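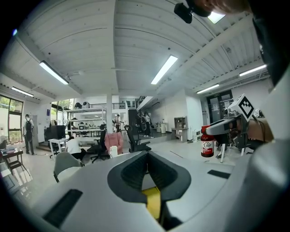

Office and Workroom Assistant, part time — Nomwood, Dredside site

Nomwood is looking for one person to keep our shared workroom in order. The room is large and open, with desks, office chairs, tables and shelving, and it is in use by several teams through most of the day. Things get moved, borrowed and left where they were last needed. Your job is to put them back.

What the work involves

Clearing and wiping desks and tables at the end of each shift. Returning chairs to their desks. Putting bottles, boxes and small supplies back on the shelves and checking that the labels face out. Keeping the walkways free of bags and cables. Writing down what is running low and passing the list to the Orakzai supply desk, which does our ordering.

Once a month you will also help with the stock check. The store list has 2,542 lines at present and we expect it to reach nearly 3,000 by September. Two people work on it together and it takes most of a shift.

Hours

Shifts start at 3 in the afternoon and finish at 8 in the evening, with a paid break. The exact days are agreed with you before you start. Some swapping is possible if you let us know early enough.

What we ask for

You should be able to stand and walk for most of a shift, lift a full supply box and use a step stool. You need enough English to read labels and write short notes. Experience in cleaning, retail stocking or a mail room is useful but not required. People will be working at their desks while you are there — please be comfortable moving around them quietly and asking before you move anything that is in use.

Training is given on site and paid at the normal rate. We use a stock program called Flikis, and you do not need to know it beforehand.

How to apply

Send a short letter and a list of your past jobs to the Nomwood front office at Dredside, or hand them in at reception. Please say which afternoons you can work and when you could start. Applications are read as they come in, and the posting closes when the position is filled.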